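Section 4: Moving your data from the old phone to the new one

Before you begin, charge both phones to 56% or more and connect them to the same Wi-Fi network. The Derkley Transfer app must be installed on the two devices.

1. Open Derkley Transfer on the old phone and tap Send.
2. Open it on the new phone and tap Receive. A code with 4 digits will be shown.
3. Type the code on the old phone and wait for the word Paired.
4. Choose what you want to move. Contacts and messages are already ticked.

Note: Photos are sent in groups of 1,000. When one group is finished, the progress bar goes back to zero and the next group starts. Please do not close the app at this moment.

Large pictures are copied in their original size and colour. If you prefer smaller files, open Options and select Reduced before step 5.

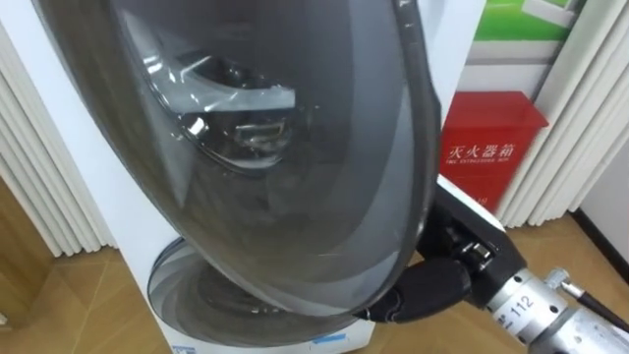
Fig. 7. Headlight photo, original size.

5. Tap Start. Keep the two phones near to each other until the message Completed is shown.
6. On the new phone, open the Gallery and check that your albums are there.

Caution: Do not erase the old phone before you have checked the new one. Erased data cannot be recovered by Derkley or by the shop.

If error 532 appears, the new phone does not have enough free storage. Cancel the transfer, remove some apps or videos and begin again from step 1. Items which were already copied will be skipped.

For moving the SIM card, see Section 5.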